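Okay, the yarn basket. Several of you asked what happened after I said I was finally going to deal with it, so settle in, this is going to be a long one.

Background for new people: I knit. I've knit for 20 years and for most of those years my little stuff (stitch markers, needles, the tapestry needle I can never find) has lived in a sewing basket from a shop called Duggan in Skirkenham, which closed ages ago and which I still miss.

The basket is one of those coiled ones with a lid and a cord you loop over to close it. I love it. I have also treated it terribly. By September I couldn't get the lid to shut because there were so many half balls of sock yarn crammed in there.

So last night after dinner I put the grid tablecloth down, made tea, and took everything out. EVERYTHING.

Things I found: a crochet hook I don't own (Jamila, is this yours?? it's purple), a receipt for 1558 yards of lace weight that I have no memory of buying, two buttons from a coat I gave away, and a cough drop stuck to a tape measure.

The 1558 yards, by the way. Where is it. I've looked in the closet, I've looked under the bed. If it turns up I'm making Milagros the shawl she's been hinting at since her birthday.
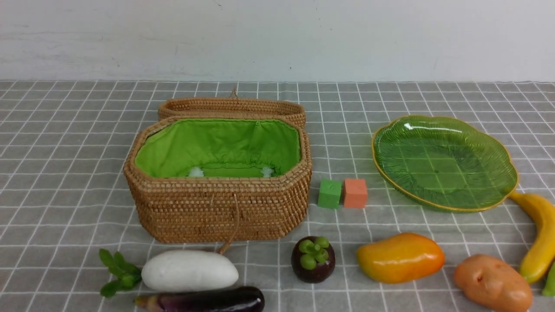
Anyway the lining. I put this lining in myself a few years back and I chose the brightest lime green in the store because I was tired of losing dark needles against dark fabric. Best decision! You can spot anything against it. Niamh says it looks like the inside of a frog and she's welcome to her opinion.

How I did it, for the person who asked in my messages: cut a piece for the floor, cut one long strip for the walls, run a gathering stitch along the top edge of the strip, pull it up until it fits the rim, then whipstitch it to the coils with doubled thread. Use a curved needle if you have one. I didn't and my thumb was sore for a week.

If your basket has corners like mine, pin at every corner first. I started at one end and just went for it and had to rip the whole thing out when I came up short.

Cleaning: I turned it upside down over the trash and tapped it, then went over the lining with a lint roller. You will not get every bit of fluff. I got nearly all of it and then I stopped, because it was late and it's a yarn basket.

For the weave itself I use a dry paintbrush, a cheap soft one, and go along the rows. Candela swears by a damp cloth but I'm scared of getting mine wet and having it go out of shape. If anyone has washed one of these and lived to tell the tale, please reply!

New rules for what goes back in. Only the project I'm working on. Needles for that project. Scissors. That's it, that's the list. Scrap yarn goes in the shoebox and I don't want to hear a word from the shoebox.

I'm also keeping a leaf plate on the table for stitch markers while I'm working, so they stop rolling off onto the floor and getting eaten by the vacuum. It's green glassy-looking with a gold rim and much too pretty for stitch markers, but it was just sitting in the cabinet.

Current project is the Harnevier cardigan, size 3, in a gray I already regret a little. I'm on the second sleeve. Oisín asked when it'll be done and I said before it gets cold, so he laughed at me.

Oh, and the cord on the front of the basket! The end was starting to fray so I put a tiny dab of glue on it this morning. Will report back on whether it holds.

Still looking for that lace weight. Jamila, please come get your hook.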